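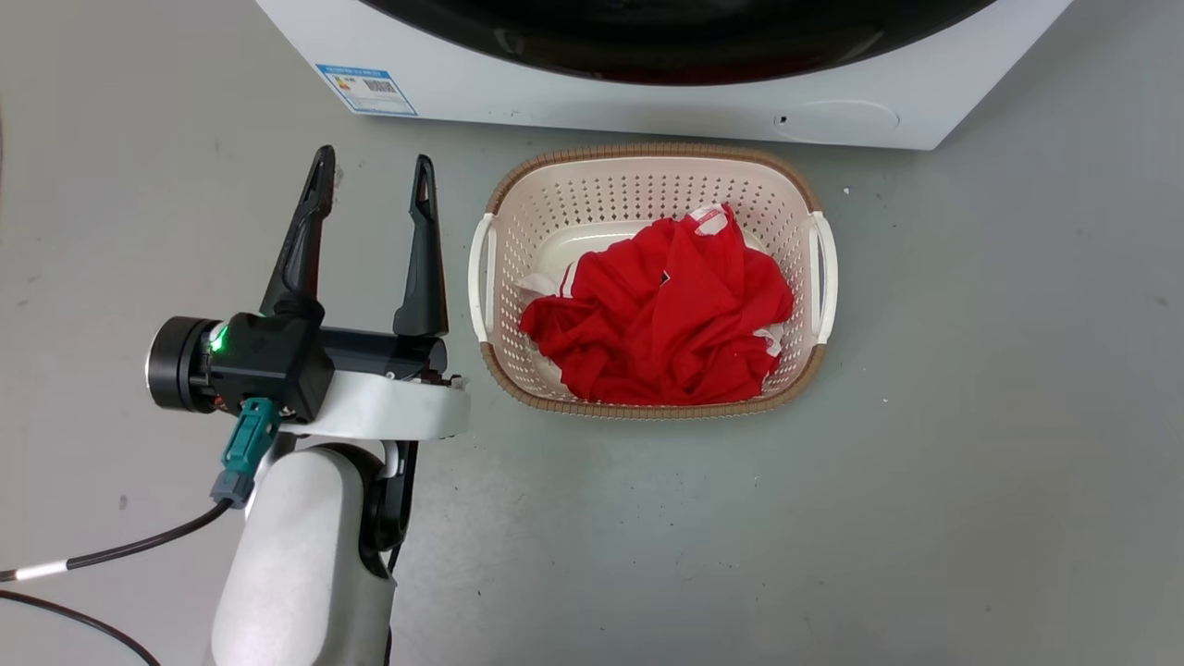
2 min read · 5 replies

Washing wool jumpers at home - who's brave enough?

skelis_knits
I've finally finished my first proper colourwork jumper (22 evenings of it!) and it needs a wash. Everyone at my knitting group says hand wash only, but my machine has a wool cycle and I'm so tempted. What do you all do?

hildepeeters
Machine, every time! Cold, wool cycle, a small squirt of wool wash, lowest spin. I've done it for years with Shetland, merino, even a lovely old alpaca cardigan, and they come out so soft - much nicer than when I used to slosh them about in the bath.
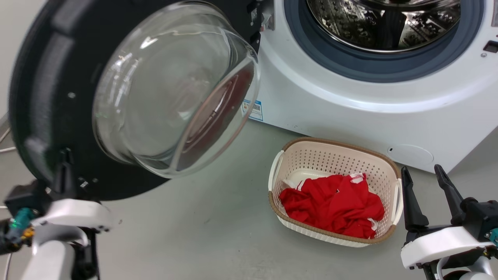

Door open between loads, lets the air in.

BrockMcK
Have to disagree, sorry Hilde. I felted a Gauthier yoke on a so-called wool cycle last January. It would fit a teddy now. Basin, tepid water, 20 minutes, no rubbing.

hildepeeters
Oh Brock, that's heartbreaking! Was it a full load? I only ever put in 2 jumpers, each in its own net bag.

BrockMcK
One jumper, no bag. I'm still not risking it with stranded work.

trerberg
Wash your swatch first! Mine grew more than 5 cm in length and I was so glad to find out before the jumper went in. Roll it in a towel afterwards and dry it flat, and do pin the neck.

skelis_knits
Brilliant, thank you all! Swatch is going in tonight with a net bag. If it shrinks I'll be filling the bath.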